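Put the Intermission Back

I saw a musical last December that ran for two hours and ten minutes without a break, and I have been grumpy about it ever since. The show was fine! The singing was better than fine. But by the second big ballad I was no longer thinking about the heroine and her drowned fiancé. I was thinking about my left knee, and the large iced tea I had bought in the lobby, and whether the man on the aisle would hate me forever if I climbed over him.

Small theaters have fallen in love with the straight-through show. The Onholm Players, my hometown company, have done their last three that way. They play in a converted feed store with 330 seats (378 if you count the folding chairs up in the loft, and I'd rather you didn't, I've sat in one). The program used to say "Act One" and "Act Two" and now it says "performed without intermission," in italics, like it's a treat.

I know the arguments, having heard most of them from Henrik Stüber, who directed the drowned fiancé piece and who was very patient with me in the parking lot afterward. He says the spell gets broken. You spend an hour building up a mood, then the lights come on and people start checking their phones and talking about the babysitter, and you have to build it all over again from nothing. He also says people leave. I believe him on that one. If I'd had the chance I might have left the community "Rothe" a few years back, a show about a town clerk with far too many verses.

But look, musicals were written for the break. The whole first half is a ramp up to that last number before the curtain, the one where everybody is on stage singing something different and somebody has just found the letter. You're supposed to be left hanging. You're supposed to walk out to the lobby with the tune stuck in your head and argue with your sister over who wrote the letter. Take away the intermission and that huge number ends, there's a bit of clapping, and then a guy wheels on a bench and we're at the train station. It feels like missing a stair.

Then there's the cast. My neighbor Baiba Luik has sung alto in the chorus for years, and she told me the straight-through shows wear her out in a way the longer ones never did. She has a costume change in "Tulatport" that she does behind a flat, in the dark, hopping. With a break she'd have a chair and a glass of water and somebody to do up the hooks. She also misses hearing the crowd through the curtain. She says you can tell from the noise how the second half is going to go.

And the money, which feels rude to bring up, but I once spent a season behind the snack table and I remember the cash box. The company over in Wollau kept their intermission, and they tell everyone who'll listen that brownies and coffee brought in 3000 dollars last season. That's a lot of paint and lumber! It's a new set of body mics, or a good start on one. Onholm sells its coffee before the show, to people who are running late and can't take the cup inside anyway.
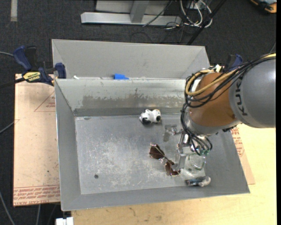
KUKA robot arm over a gray metal bin.

What I would really miss, though, is the lobby itself. I've met half the people I know in town in that line for the restroom. My kids learned to have opinions out there, holding a cookie, telling some stranger that the villain was the best one and the prince couldn't dance. You don't get that at the end of the night, when everybody is hunting for car keys and wants to beat the traffic onto the county road.

I'm not asking for half an hour. Give me up to 15 minutes, flick the lights when it's time, and lock the doors on the slowpokes if you must. If a show truly is one long breath, 80 minutes and done, then sure, run it straight through and I'll skip the iced tea. But when the script in your hand says Act Two, with an overture and everything, please let us stand up first.

The spring show gets picked next month and I hear it's one of the big old-fashioned ones with a barn dance. I've already written Henrik a note. He wrote back that he's "thinking about a pause," and I've asked him how long a pause is, and I'm still waiting to hear.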